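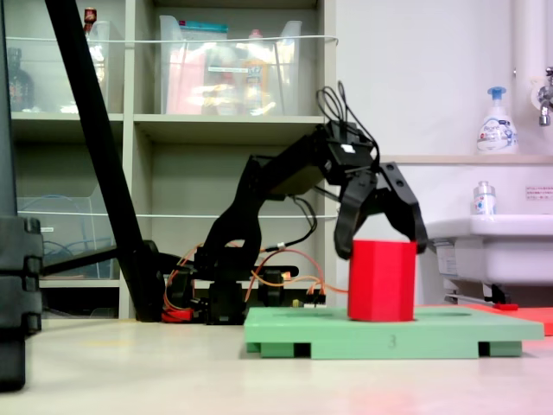
Calel at the bench board, gripper open over the red hexagon block.

Part-Time Bench Technician, Robot Arm Care and Repair
Sumampouw Workshop, Darnmont
Posting number 2031
Posted Jun 24, 2020

We are looking for a patient, handy person to take over the day-to-day care of one small robot arm. The arm is called Calel (the name came with the first set of build notes and we never saw a reason to change it), and it spends its working life picking up shaped blocks and putting them down again for our Turamen project. It does this over and over, through long sessions, and like any machine that does the same thing all day it gets loose, drifts, chafes its wires and now and then stops dead with one joint limp and the others still holding. We would like somebody who finds that kind of thing interesting and will still find it interesting after a few months.

I should say a little about how the work has been done up to now, so you know what you would be walking into. I built the current version of the arm and have looked after it ever since, mostly early in the morning before the sessions begin, and I have grown very fond of it. But my own part of Turamen has gotten bigger and I can't give the arm the mornings it needs. It has had to put up with quick fixes when it deserved proper ones, and I would much rather hand it to a person who can take their time.

What the job looks like

You would be with us eight hours a week, split over two mornings. We can be flexible about which ones, as long as they stay the same from week to week, so that the people running sessions know when the arm is going to be in pieces. The position runs for five months to begin with, and we would be glad to talk about going on from there if it suits both sides.

A normal morning starts with the arm switched off. You go up it joint by joint with your hands, feeling for play. The base joint is the one that usually works loose first, and the wrist is the one that usually matters most, for the simple reason that a tiny bit of slop up there turns into a gripper finger landing on top of the block when it was supposed to go down the side. You check the bracket screws with a hand driver (please, no power drivers on this machine, the threads are small and have already been through a lot), and if one has backed out you take it all the way out, clean it, put on a very small drop of the removable thread locker and put it back. Then you write it in the logbook. More about the logbook further down, as you may have guessed I have feelings about it.

Next come the wires. The servo leads need slack in the loops so that the joints can go all the way through their travel, and the slack is also what causes the trouble, since a loop that is a little too generous will find something to catch on. We have tried short leads and we have tried long ones. Short leads pulled their connectors out at full reach, which was a miserable fault to chase because everything worked beautifully with the arm folded up. So we are living with long ones for now, and one of the first things I would love for you to do is come up with a better way of dressing them. You may use ties, sleeving, clips, whatever you like, provided a single servo can still be swapped without undoing the whole run.

After that you power up, send the arm to its home pose and check it against the reference marks. If it's off, you find out which joint is off before you touch any settings. I would underline this if I could. It is very tempting to type in a new offset and move on, and a new offset will hide a slipped servo horn for a day or so, and then you have a slipped horn and a wrong offset to sort out.

Last, you run the block test. The arm goes down over a block with the fingers open, closes, lifts, holds, and sets it back in place. We like the red hexagon for this since its flat sides show up a crooked grip so plainly: if the fingers aren't meeting it evenly, the block turns as it comes up, and you can tell from across the room. On the first morning of each month we run the long version, which is 100 lifts in a row, and you keep an ear out for any servo that starts to sound different from its neighbors.
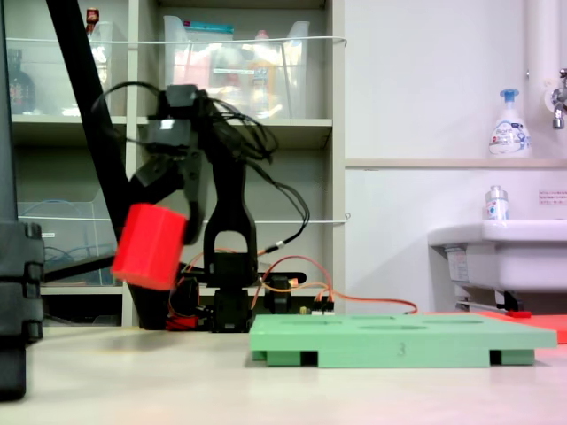 A good many faults only show up while the arm is carrying something. A servo that behaves perfectly with an empty gripper may sag, buzz or start hunting back and forth once it has to hold a load out at arm's length, and the only way to catch it is to stay there and watch through the hold. I used to start the test and go make coffee. I missed a cracked horn for two weeks that way, so now I drink my coffee standing up, next to the power switch, and I'd ask you to do the same (tea is fine too).

Repairs

Some mornings the routine goes out the window and you have an actual repair to do. The ones that come up most are a servo with a stripped gear, a lead with a broken strand just behind the plug, a finger that has bent or worn smooth, and a connector on the controller board that has gone tired from being plugged and unplugged. We keep spares for all of these and we reorder as soon as the last one goes on the arm. You would be in charge of the spares drawer and of the ordering, and there is a small monthly budget for it that you can spend without asking me.

When you change a servo, the steps are always the same and I'll go through them with you as many times as you need. Power off at the supply, and wait. Prop the upper part of the arm so it doesn't fold down on your fingers. Label the lead before you unplug it. Center the new servo on the bench before it goes anywhere near the bracket. Fit the horn at center, then the screws, then the lead, then move the joint by hand through its whole travel with the power still off, watching the wires. Only then do you switch on, at low speed, one joint at a time. It takes the better part of a morning the first time and a good deal less later on. I have done it in the wrong order myself and had the pleasure of taking it all apart again.

We do not open up the servos' own electronics, and we do not do any work on the mains side of the power supply. If the supply acts up, it gets unplugged and replaced.

The logbook

It is a paper notebook and it stays with the arm. Every screw, every lead, every offset, every odd noise goes into it, with your initials. Plain words are best. "Wrist buzzing in the hold, stopped when I took the block away" is a wonderful entry. "Adjusted arm" is no good to anybody. The people who run the sessions write in it too, and reading what they noticed since your last visit would be the first thing you do when you come in, even before you take your coat off if it's a cold day.

Who we hope will write to us

You don't need a degree and you don't need to have worked with robots before. We would be just as happy to hear from someone who has fixed sewing machines, bicycles, cameras, radio control models or old printers as from someone with a background in engineering. You do need to be comfortable with small screws and small connectors, able to solder a wire neatly and cover the joint properly, and willing to use a multimeter before you start replacing things. A little familiarity with a command line helps, as the home pose and the block test are both started from one, but it is a short list of commands and it's taped inside the front cover of the logbook.

More than anything we need somebody steady. The arm shares its spot with other people's work, and it has to be handed back each time in a known state, even if the known state is "not running, please don't switch on, see the notes." A person who can stop halfway through a repair, write down exactly where they stopped and go home on time will get along very well with us.

If you use a wheelchair, have trouble standing for long or see better with a magnifier lamp, please say so and we'll set up the work area to suit you before you start. Nearly everything on the arm can be reached sitting down once it's on a bench.

What we offer

The position is paid by the hour, on the same scale as our other technical staff, and I'm happy to tell you the rate when you write so that you don't have to come all the way in to find out. Training time is paid as well. For the first several visits I'll be right there beside you, and after that I'm down the hall. You're also welcome to use the workshop's hand tools and soldering station for your own projects once your hours are done, as long as you sweep up and put the good tweezers back where they live.

How to apply

Write a letter or an email to Malou Lykkegaard at the Sumampouw Workshop in Darnmont, and put posting number 2031 in the subject so it doesn't get lost among the parts catalogs. A page is plenty. Tell me about one thing you have repaired, what was wrong with it, how you worked that out, and what you tried first that didn't help. I'm truly more interested in that last part than in a list of jobs - though do include the list, and the name of one person who has worked with you and wouldn't mind a phone call.

I'll read everything myself and answer everyone. If it looks like a good match, I'll invite you in for a paid trial morning, where we would go over Calel together from the base up, run the block test and change one servo. Wear sleeves that stay out of the way, and bring your own screwdrivers if you have a set you're attached to.

Malou Lykkegaard
Turamen project, Sumampouw Workshop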